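Satish Shukla had been standing next to the same desk since eight in the morning when I got to him, and he had a paper cup of tea that he kept forgetting to drink. The open day at Pultcombe was in its second hour. The hallway outside was full of coats.

"People come in and look for the robot," he said. "I tell them it's on the screen, and some of them walk right back out. The ones who sit down usually stay."

Shukla runs the simulation group at Pultcombe, which takes up most of the second floor. His group builds computer-rendered rooms and puts an arm in them, so that control software can be tried before it goes anywhere near hardware. The software on show on Thu 14 January is called Drerura. It has been in use inside the building since August, and this was the first time visitors had been allowed to drive it.

There were 4 seats, each with a monitor and a hand controller. The line for them was never short while I was there. A sheet of paper taped to the wall said that each turn was three minutes, and Shukla enforced it with a kitchen timer.

I asked him what a visitor was supposed to do in those three minutes.

"Move around first," he said. "Everybody wants to grab something right away. I ask them to get used to the view, because you are sitting behind the gripper the whole time and your idea of up and down goes a little strange. Look at the walls. Look at what's level and what isn't. Then we talk about picking things up."

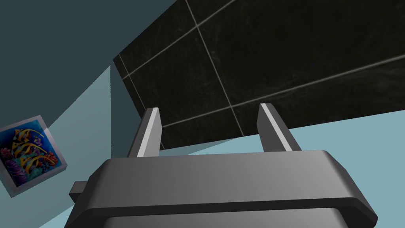
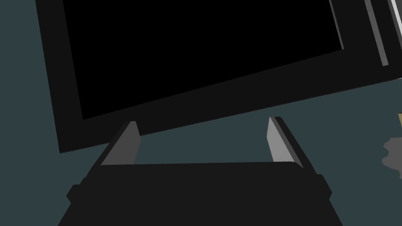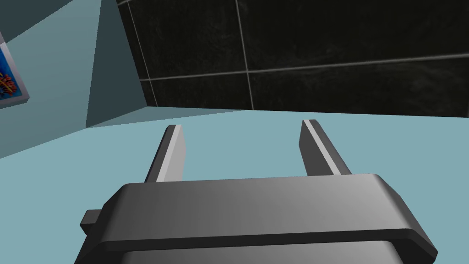

The rooms are plain on purpose, according to Santosh Shakya, who built most of them. He was at the far end of the room with a laptop on his knees, fixing something that a visitor had managed to break before nine. He did not look bothered by it.

"I could spend a month on one chair," Shakya said. "It would be a nice chair. But the arm doesn't care, and I have other rooms to make." The library now holds 499 of them, he told me, and he would like to get to an even number before he takes any time off.

Walls and floors get swapped around a lot. Shakya said the software that reads the view can get too comfortable with one set of colors, and then it does badly the first time it meets a different one. So he changes the tile, the paint and the small stuff, and runs it again. He chooses many of the finishes himself and admitted that his taste had been questioned. "Satish says my rooms look like a dentist's office. I've been to his dentist. It's nicer than that."

I took a turn before lunch. The controller is light and the arm answers quickly, a little more quickly than I wanted. In my three minutes I looked at a ceiling for a long time, backed up, and ran into a wall. Shukla reset me without comment. The woman in the next seat, a retired bus dispatcher from Grarkden, was doing much better.

"She's a natural," Shukla said after she left. "Dispatchers are good at it. Crane operators too. People who play a lot of games start fast and then they get annoyed, because there's no score."

Would there be a score at some point?

"No."

Over 40 people had signed the visitor book by noon. Shukla plans to use their runs, with names removed, to see where beginners lose track of the gripper. He thinks it will be mostly in corners. Shakya thinks it will be whenever the view tips upward, and the two of them have a lunch riding on it.

The next version goes to Birhane, a parts supplier that wants to train new operators on it before they touch the equipment on the floor. Shukla was careful about dates. He said spring, then said late spring, and then asked me to write down just that they were working on it.

The timer went off again while we were talking. A boy in the end seat asked for one more minute, and Shukla looked at the line and gave it to him.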